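Delia Valdebenito has eaten a lot of breakfasts in other people's kitchens, and she remembers nearly all of them. Her little book on the subject, Pinineck, came out in November, and it has 503 recipes, notes and grumbles about the first meal of the day. When we spoke she was already on to the next one, which is all about the table itself.

"I grew up in Machala, and breakfast there was a proper event," she says. "Bread in the middle, everybody reaching over everybody. Then I moved to Rallport and found people eating toast over the sink! I was horrified. I did it myself within a month."

The new book began with a dare from her friend Ximena Domínguez, who runs the Ukel supper club: could Delia lay a breakfast worth sitting down to with just a plate, a toaster and a basket?
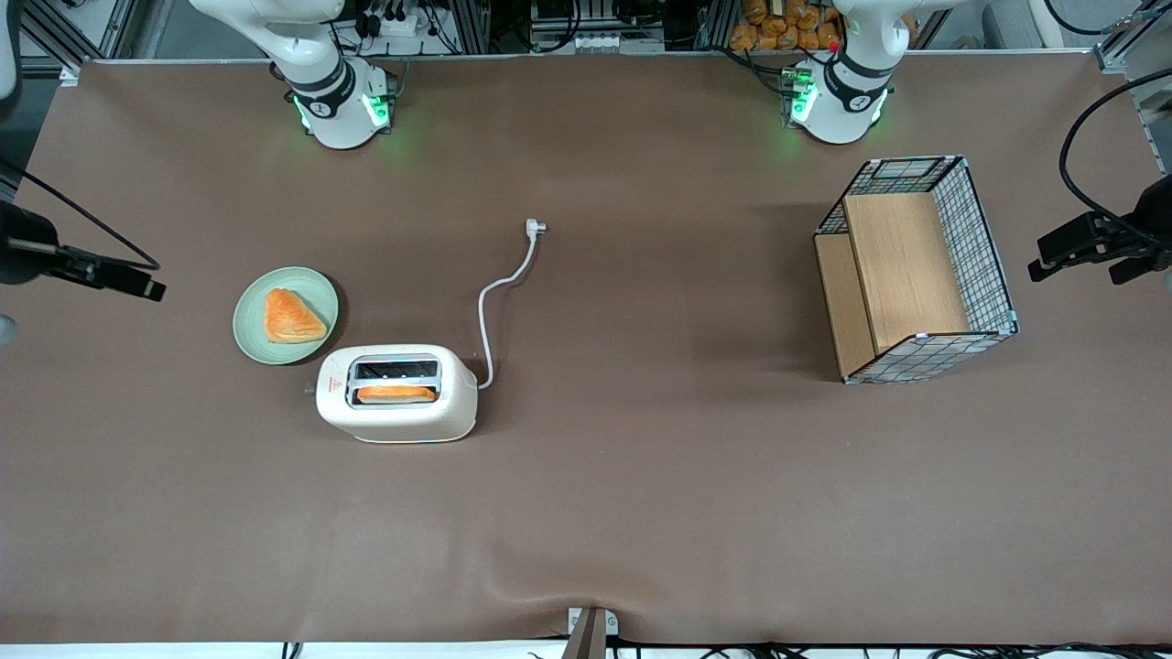 "I said of course I could, and then I lay awake thinking about it," she says, laughing. "A plate is easy. A toaster is easy. It's the basket that gets people into trouble, because they fill it with post and batteries and then there's nowhere for the bread to go."

She is very keen on a plain cloth - brown, grey, anything quiet - and on plates in soft colours. Pale green is her favourite. "Pastry looks wonderful on it. Put a croissant on bright white and it looks like a hotel. Put it on green and I want to eat it straight away."

Ximena, who has sat through more trial breakfasts than anyone, agrees about the green but not about the toaster. "She wants it on the table, right beside you. I say crumbs! She says crumbs are the point."
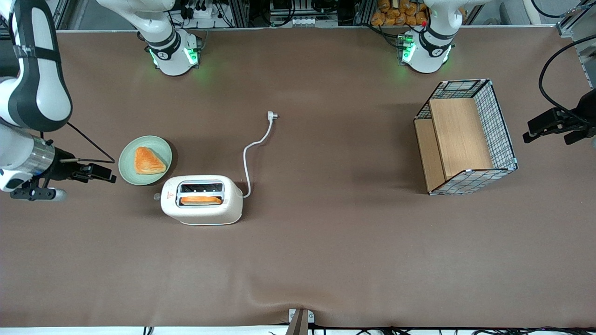

A pastry on a pale green plate, with the toaster close by.

They tried 16 layouts in the end, and Delia kept notes on every one. The best of them left plenty of bare cloth. "You need somewhere to put your elbows," she says. "And the newspaper. I'm serious about the newspaper."

She gets just as excited about what happens once the plates are cleared. Wire mesh, wood grain and a bit of checked fabric are things she loves to see together, and she'll happily clip a cloth over almost anything if it makes a corner of the room look cared for. "Little clips are marvellous. You can change your mind in a minute."
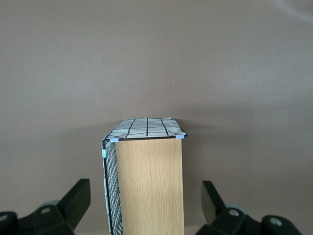 What should someone buy first if they're starting from nothing?

"One plate you really like. Carry it about the shop for a bit and see if you still want it by the till. Everything else can be borrowed, or come from your aunt."

The book will have 80 breakfasts in it, and she has written just over half. Tomorrow's is eggs.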